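Two Hundred Tries at Picking Up One Little Cylinder

By Sena Opoku

I was terrible at it. I want that on the record first, before Iddrisu Amissah gets a chance to write in and tell you himself. He runs the teaching sessions at Vunley, up in Drakcombe, and he handed me the controls about a minute after I'd put down my bag (I hadn't even had coffee!).

The job sounds like nothing. You steer the arm from a hand controller, bring the gripper in low over the table, close it on the part, lift, set it back down, start over. Every good run gets saved, and the saved runs are what the robot learns from. Iddrisu wants 200 of them for each part before he'll train on it. I got 62 in an afternoon and my thumb was killing me.
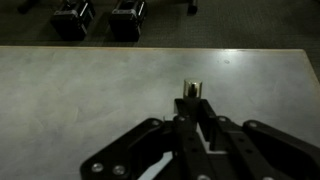
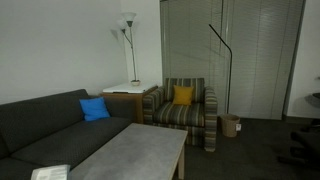

At Vunley in Drakcombe.

What surprised me was how much of my own fussiness ended up in the recordings. I hesitate. I come in a little from the left, stop, think about it, then go. Adom Akpalu, who has done more runs than anyone there, pulled up one of mine next to one of his, and mine looked like somebody parking a borrowed car. "It'll learn the stop too," he told me, very kindly.

So I tried being bold, which was worse -- I knocked the thing flat three times in a row. Adom's advice was to breathe out and keep moving, even if the line isn't pretty, and to quit staring at the fingers. Look at the part. That helped more than the written instructions did, and I'd read those twice on the train.

They used to do it the other way, holding the arm and walking it through by hand. Edem Mensah still likes that for anything with a twist in it, lids especially. She let me try one before I left, and I loved it! You can feel the arm's weight in your wrists, and I got my first lid off in four tries.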